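Nurkitz Handover Log, Model 3
Event recorder and rulebook companion for automated-driving test cars
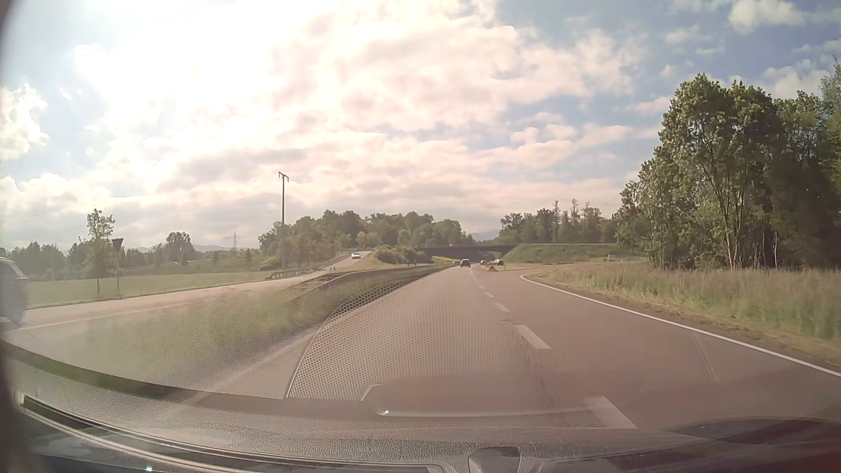
The Model 3 keeps a record of who was driving: the person, the software, or, for a short and interesting period, neither. It mounts under the passenger seat, listens to the vehicle bus, and writes one line to sealed memory each time control changes hands. Most of those lines get written on roads of the dullest kind, and the dull roads are where written procedures go soft. An exit lane peels off to the right, the dashes carry on toward an overpass, and a car ahead keeps to the left lane. Your test plan probably says "operator remains attentive at diverging lanes." Attentive how? Hands where? Starting at which point before the split? The Handover Log makes you fill in those blanks before it will start a session, and it does not accept "as appropriate."

What it records

Every change between manual and automated driving, with time, speed, steering angle and the reason given. Reasons come from a list you write yourself. You may include "other." The monthly report prints all the "others" on a page of their own, in larger type.

Every takeover request and the operator's response time. A response quicker than the request itself is flagged as well, for the benefit of whoever has been resting a knee on the wheel.

Every session started without a completed pre-drive check. The recorder will not stop you from driving. It will remember.

The rule set

Each unit ships with the Zadach Practice Sheets, a set of plain-language rules for supervised road testing that you can load, edit or argue with. These are the ones customers argue with most:

Write the operating limits before the route. If the limits were written afterward, they will describe the route beautifully and very little else.

One job per seat. The operator watches the road. Notes are taken by the other person in the car. When there is no other person in the car, there are no notes until it is parked.

Treat glare as a condition. Bright cloud and windshield reflections go in the log the same way rain does. A dashboard showing up in the glass over the lane markings is worth a line too, especially if the lane camera looks through the same glass.

Call the split early. At any exit, ramp or merge, the operator says aloud which way the car is supposed to go. It feels silly until the first Thursday it doesn't.

A disengagement is not a grade. Teams that punish takeovers get fewer takeovers on paper and more excitement on the road.

Do not fix software on the shoulder. Drive home by hand and fix it there.

Installation

Allow an afternoon. The recorder needs switched power, constant power, a bus connection and a flat spot for the bracket. Please route the cable away from the seat rails. Our returns shelf holds an impressive collection of cables that were not routed away from the seat rails.

The control lamp clips to the dashboard. It shows green for manual, blue for automated and amber for a handover in progress. We are asked for more colors about once a month and have so far stayed strong.

Specifications

Memory: 100 hours of sessions, oldest overwritten only after export
Handover entries: unlimited within a session
Export: spreadsheet or plain text
Bracket: steel, four bolts, supplied
Lamp cable: long enough for a van
Part number: 1838
Warranty: 3 years, excluding coffee

Works with

Fosolis steering and brake interface, current version. Older Fosolis boxes will connect but report every handover twice, which does wonders for your statistics.

Karunaratne roof rack power supply. No adapter needed.

What it does not do

The Handover Log does not certify your vehicle, replace your permit or stand in for the law where you test. It contains no driving software. It will not tell you whether the automation is any good, though a long enough column of amber entries at the same exit may start you wondering.

Common requests

Can the operator delete an entry? No. The operator can add a comment to one, up to 100 words. Some of our favorite writing is in there.

Can a manager delete an entry? Also no, and the attempt is logged.

Can we rent one? Yes, by the month, with the bracket. Units booked for June should be reserved early, as that is when everyone discovers their test season has started.

Ordering

Send the vehicle make, the interface you use and the number of seats occupied during testing. Units ship with the lamp, bracket, cables and one printed copy of the Practice Sheets, on paper heavy enough to survive a glove box.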